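Ticket 111 - Loyalty points missing after store purchases, Vomon account
Status: resolved
Category: retail / customer account / Prundance card 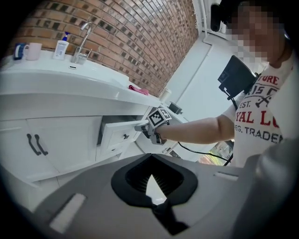 White bathroom vanity with a drawer open.

First message
Hello, I am a member of the Prundance card since July. I made 3 purchases in the Vomon store and the card was scanned every time, but my account shows zero points. The receipts show the last digits of my card correctly. In the app I see the message "No activity yet". I logged out and in again, and I also removed the app and installed it new. No change.

Reply from support
Thank you for the clear message. Please check in the app, under Profile, if the card number is the same as on the plastic card. Please also send us the store code from one receipt.

Customer
The number in the app is different. It ends with 20 and my plastic card ends with 64. I did not know that I have two numbers. Store code is on the attached receipt.

Reply from support
This explains the problem. When you registered in the app, the system made a new digital card for you - it did not connect the old one. Your points are saved on the plastic card. We asked Jenent, who runs the card system for the stores, to merge both.

Log
09:40 merge requested
11:15 merge refused, last name spelled differently on the two cards
11:50 name corrected by support after customer sent confirmation
14:05 merge accepted

Customer
Now I see all the purchases, but one from the Chaudhry counter inside the store is still missing.

Reply from support
Purchases at the Chaudhry counter are sent later, it can take up to 20 hours. Please look again tomorrow and write in this same ticket if it is not there.

Customer
It is there now. Thank you, you can close.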